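2020-03-05
Kam-wah Siu

Handout 4: Two-handed surface wiping, from demonstration to contact policy

Handout 3 ended with single-arm pick and place, where contact is brief and the object does most of the work of defining the task. Wiping has neither property. The tool stays in contact for most of the episode, the surface resists sideways motion, and the goal is a condition of the surface, so there is no single pose at which the task is complete. Groups should read sections 1 to 3 before the practical and section 4 before writing anything up.

1. The task

The workpiece for the semester is the lower shelf of a small wheeled cart. The shelf is a shallow rectangle with a raised lip on all sides and a corner fitting at each post. The operator kneels or sits at one side, works with a cloth in the right hand and keeps the left hand on the shelf. An episode begins when the cloth first touches the surface and ends when it is lifted for the last time. Reaching in and withdrawing are recorded but trimmed before training.

The upper shelf restricts the approach. A vertical tool axis, the default in the Koretti controller, is reachable only near the open side. Further in, the wrist has to come in low and the forearm runs close to parallel with the surface. Students who planned all of their waypoints with a vertical axis last year lost most of a practical to joint-limit faults.

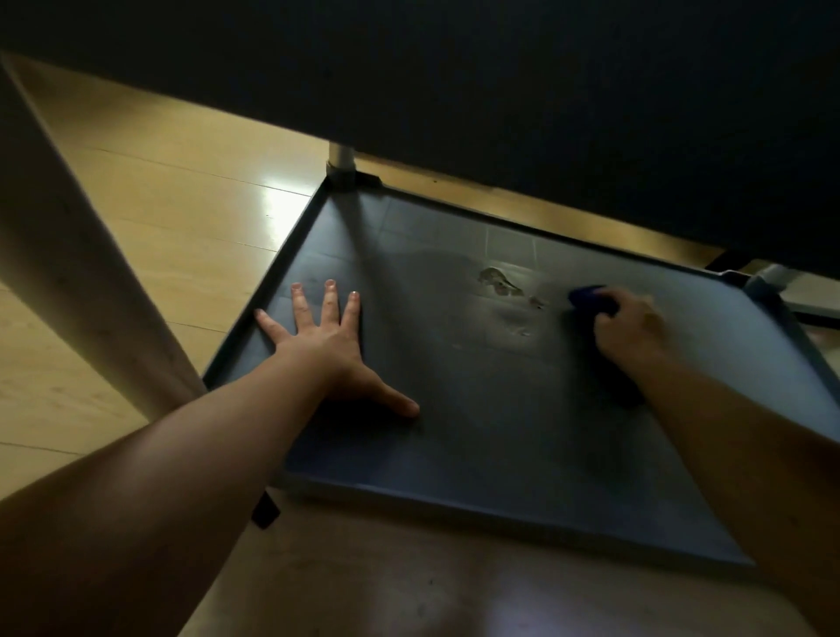 Three quantities describe the contact: normal force, tangential force and the area of cloth in contact. Only the first two can be estimated on our hardware. Contact area is treated as unknown and absorbed into the friction term. Under the simple Coulomb model,

F_t = mu * F_n

where mu is the effective friction coefficient between cloth and shelf. The model is poor for a folded cloth. Liquid on the surface lowers mu in some places and raises it in others, and the cloth itself changes as it takes up moisture. Estimate mu per stroke and plot it against stroke number. A slow drift is expected. A jump within a stroke usually means the cloth has caught on the lip or on a corner fitting.

Do not tune the normal-force gain on a dry shelf and assume it carries over. The controller will be stable in both cases, but the stroke speed at which it begins to chatter is different.

2. Roles of the two hands

The usual description of bimanual tasks separates a dominant hand, which does the manipulating, from a support hand, which holds a reference. In wiping, the support hand has two jobs. It reacts the tangential load so that the cart does not roll away on its castors, and it gives the operator a fixed point from which to judge where the cloth is. Both show up in the data. Palm position is almost constant within an episode and changes between episodes when the operator moves on to another part of the shelf.

In the action representation used by Droda, the support hand is encoded as a contact mode plus a slowly varying pose. The contact mode is one of three values: free, braced, sliding. Label it by hand for the first five episodes and let the classifier do the rest, then check the classifier's output at the transitions. It confuses braced with sliding when the operator shifts weight without lifting the palm.

The dominant hand is encoded as a full pose at each time step with the force estimate attached. Grip on the cloth is not encoded. We assume the cloth stays where it was put, and for short strokes the assumption holds well enough.
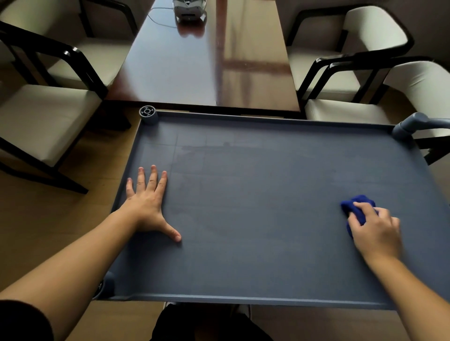 Registration of the workpiece comes before any learning. Every demonstration has to be expressed in a coordinate system attached to the shelf, otherwise a small movement of the cart between episodes appears as variation in technique. The shelf gives several usable features. The rim is a strong edge under most lighting, and the surface carries faint straight lines in a grid-like pattern that can be used to refine the rotation once the rim has given an initial fit. At the far left corner the cap has a crosshair mark on top, a circle with four small ticks, and its centre makes a convenient origin. The elbow connector at the far right is a poor choice, as it curves outward and upward and the fitted point wanders with viewpoint. The darker smudge left in the wiped area should be masked out of the line fit.

Use the procedure from Handout 2 with the following changes. Fit the rim as four line segments and intersect them to obtain virtual corners; do not attempt to fit the real corners, which are rounded. Take the origin from the cap when it is visible and from the nearest virtual corner otherwise, and record which was used. Reject any frame in which fewer than two rim segments are found. The forearms hide a large part of the near rim for much of an episode, so expect to carry the last good fit forward through long runs of frames. The filter window is 168 frames. Shorten it if the cart visibly rolls.

Reflections are a nuisance. The floor and the table nearby are both glossy, and a reflected window edge is long, straight and high in contrast. Restrict the search region to the shelf plus a narrow margin before running the line detector. The Plisov detector has a parameter for this, and its default is the full image.

3. Data set and training

The class set contains 441 episodes. Of these, 400 are released for training and the remainder are held by me for assessment. Split by operator when forming your own validation set. A split at random over episodes places the same person in both halves and gives results that look better than they are.

Each group trains two policies. The first predicts dominant-hand pose only, with the support hand replayed from a fixed template. The second predicts both hands jointly. Keep the network size and the number of updates the same for both, and report them. The comparison of interest is on episodes where the operator repositions the support hand partway through.

Bielecka's stroke decomposition is provided as a baseline. It cuts the trajectory at reversals of tangential velocity and fits each piece with a low-order spline. It is fast and needs no tuning beyond the velocity threshold, and it fails on circular strokes, which have no reversals. Several operators scrub in small circles when they reach a stubborn mark. Flag those episodes in your log and report them in their own row of the table. 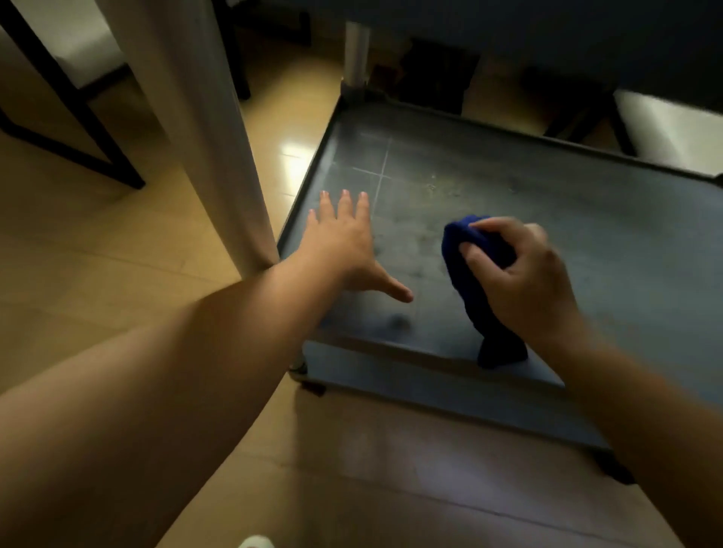
Mechatronics Teaching Laboratory, Robot Manipulation Stream

4. Assessing coverage

Coverage is the fraction of the target region swept by the cloth footprint at or above the minimum normal force. The pass threshold is 85 per cent. The target region is the marked part of the shelf inside the rim, less a border strip whose width you are to choose and defend. A border that is too wide hides the cases of interest, as the cloth rides up on the lip and loses contact just where dust collects.

Coverage says nothing about whether the surface is clean. For that we use before-and-after images registered to the shelf and differenced. On a matte dark surface, whitish smudges and dusty patches show up clearly and thresholding is adequate. Darker spots are harder, and the shadow of the upper shelf has nearly the same grey level. Compute the difference in the registered coordinate system and never in the raw image, and normalise for illumination using an area of shelf that no stroke has crossed. Faint pale lines that cross one another may survive the differencing if the registration is off by a pixel or two. Treat them as a registration error first. If they remain after refitting, treat them as scratches or residue and exclude them from both images.

Report coverage and residue separately. Do not combine them in a weighted score.

5. Practical notes

Fold the cloth once before an episode and do not refold it during one. Refolding appears in the data as a long pause with the dominant hand in the air, and the trimming script will end the episode there.

Keep the palm of the support hand flat. Operators tire and begin to lean on the fingertips, and the classifier in Droda was trained on full-palm contact.

Check that all castors are on the floor and pointing the same way at the start. Where a castor has a brake, leave the brake off, so that the support load is representative.

When running a policy on the arm, limit normal force in the Koretti controller and not in your own code. The force estimate reaches your code too late to protect the shelf or the wrist. Start with the tool above the surface, command a slow descent, and wait for the contact flag before enabling tangential motion. The emergency stop is to be held by a second group member, standing, for the whole run.

6. To hand in

A plot of estimated mu against stroke number for any three episodes, with at least one from each of two operators. The confusion matrix for the contact-mode classifier on your hand-labelled episodes. Coverage and residue for both policies and the baseline, on your validation split. One page on the border strip, stating the width chosen and what the result would have been at half and at twice that width.

Code is submitted through the usual repository. Include the registration log, with the origin source recorded for each episode. Reading for next time is the chapter on hybrid force and position control, up to the selection matrix.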